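3. Le poste de démonstration et ce qu'il déplace

3.1. Organisation du travail

L'atelier de conditionnement de Jerkby prépare des pochettes d'articles pour animaux. Jusqu'en décembre, la mise en pochette se faisait entièrement à la main. La direction a ensuite confié à la société Torkside l'automatisation d'une partie de la ligne, et une partie des opératrices et opérateurs a été affectée à l'enregistrement de gestes. Le travail se fait à une table, avec une pince dans chaque main. La personne saisit les articles au moyen des pinces, sans les toucher des doigts, et les dépose dans la pochette.

Sur les 35 salariés de l'atelier, 2 seulement avaient déjà utilisé un outil de ce type. Les autres ont appris en poste. La consigne écrite tient sur une page et laisse de côté plusieurs points que les équipes ont réglés entre elles : le côté où l'on pose le jouet, l'angle d'ouverture de la pochette, le moment où l'on reprend une prise manquée.

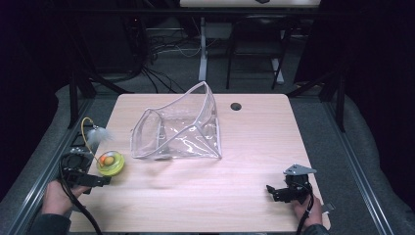 3.2. Rythme et fatigue

Nous avons relevé 1089 enregistrements sur la première période d'observation et 1151 sur la seconde, à effectif constant. La progression est faible. Les personnes interrogées l'expliquent par la lenteur imposée du geste : un mouvement trop rapide est rejeté au contrôle et doit être refait. Plusieurs disent travailler moins vite qu'à la main et finir plus fatiguées, surtout des poignets. « À la main, je ne pensais pas à ce que je faisais. Maintenant je regarde tout le temps l'écart entre les deux doigts », résume une opératrice.

Cette attention à l'écart revient dans la plupart des entretiens. Pinces ouvertes, l'opérateur doit estimer la distance qui reste entre les doigts et l'objet, alors que la peau ne renseigne plus sur rien. Le bois clair de la table aide certains, qui disent se repérer à l'ombre des doigts sur le plateau ; d'autres le trouvent éblouissant en fin de journée.

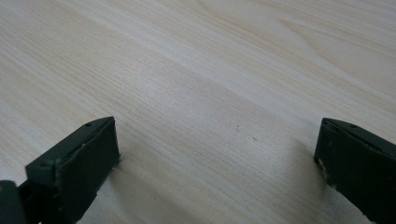 Katiton Yeh
Chargé de recherche en sociologie du travail, responsable de l'enquête de terrain

L'autre changement concerne l'entretien du matériel. Il n'était prévu dans aucune fiche de poste. Dans les faits, ce sont les opérateurs qui surveillent l'usure des faces de contact et qui décident qu'une pince peut encore servir. Les éraflures sont tolérées. Un bord effiloché l'est aussi tant que la prise tient. Le ruban adhésif gris fait partie de l'outillage courant (figure 1), et chaque équipe a sa manière de le poser. Torkside demande que toute réparation soit signalée. Les signalements que nous avons pu consulter sont rares, et les opérateurs reconnaissent volontiers qu'ils réparent d'abord.
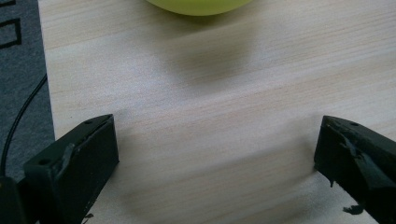 Figure 1. Doigts de pince en position ouverte, avec ruban adhésif gris sur les deux doigts.

Ces tâches ne sont pas comptées dans le temps de production. L'encadrement les considère comme un prolongement normal du poste, et les intéressés comme un travail en plus. Le désaccord porte moins sur leur durée que sur leur reconnaissance : une prime a été évoquée, puis renvoyée à la négociation annuelle. Au moment de la rédaction, la question restait ouverte.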